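Notice of Closure, Allbridge Ferry Office

To all holders of a crossing permit at Allbridge:

The Office regrets to advise that the ferry will make its last crossing on 6 May 2022, at the usual hour. Permit holders are asked to read this notice in full and to keep it with their papers.

1. Reason for closure

The river at Allbridge has been found to have one bank. The survey was carried out by Leire Goicoechea, Senior Measurer, who set out from the town landing with the standard chain and walked the bank downstream until she came again to the town landing. The distance was entered as 2116 yards. She repeated the walk in the other direction and obtained the same figure. At no time did she cross the water, and her boots were inspected on her return by the Clerk of Stores.

The Office has considered whether the far bank may have been removed, sold or mislaid. No record of sale exists. The Surnamov estate, which held the grazing rights on that side, has confirmed in writing that its sheep are in good health but has declined to say where they are.

2. Permits

Permits for travel from the town to the far side are withdrawn. Permits for travel from the far side to the town remain good until June, so that no passenger is left without the means to come home. There are 23 such permits outstanding. Holders should present themselves at the landing with the permit, one piece of luggage and a statement of where they believe they have been.

Children under seven may travel on the permit of a parent. Children who were under seven at the time of the outward crossing and are now older will be treated as under seven for the purposes of this notice.

3. The ferryman

Mr. Gallardo has served the crossing for longer than the Office has kept books. In his evidence he stated that he had always rowed until the boat touched, let the passengers off, and rowed back. When asked what the boat touched, he replied – after some time – that it had felt like land. When asked whether he had ever stepped out of the boat on that side, he said that it was not his place to do so, and the Office accepts that this is correct under the terms of his employment.

He will keep his cottage. The boat is to be tied at the landing with the oars shipped and the lamp filled, and he has asked to be the one to fill it. This request has been granted.

4. Mail

Letters addressed to the far side have been returned to their senders, where the senders could be found. Letters received from the far side continue to arrive. They are dry, correctly stamped and written in a fair hand, and most of them concern the weather. One, addressed to Miss Goicoechea, thanked her for her visit and returned a glove. She has informed the Office that the glove is hers. She has also informed the Office that she made no visit, and her survey book supports her in this.

Miss Goicoechea has applied for some 100 yards of additional chain. The application is under review. 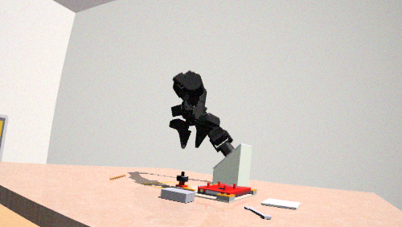
5. Lost property

Articles left on the ferry may be claimed at the side window during office hours. The list includes two umbrellas, a birdcage with its door wired shut, a set of house keys labeled Flultotach and a man's winter coat with a return ticket in the pocket. The Office knows of no place called Flultotach. The keys have been tried in every door on the town side and open the door of the Ferry Office, which had been supposed to have only one set.

6. Bell

The bell on the town landing will no longer be rung for departures. It will be rung in fog, as before. Residents have asked what should be done if a bell is heard in reply. They should note the time and report it to the Clerk at the side window. They should not ring again.

By order of the Allbridge Ferry Office

Added by hand below the seal: Reply heard, ten past four. Two strokes and then one. L.G. has gone down to the landing with the chain, and Mr. Gallardo says the lamp is already lit.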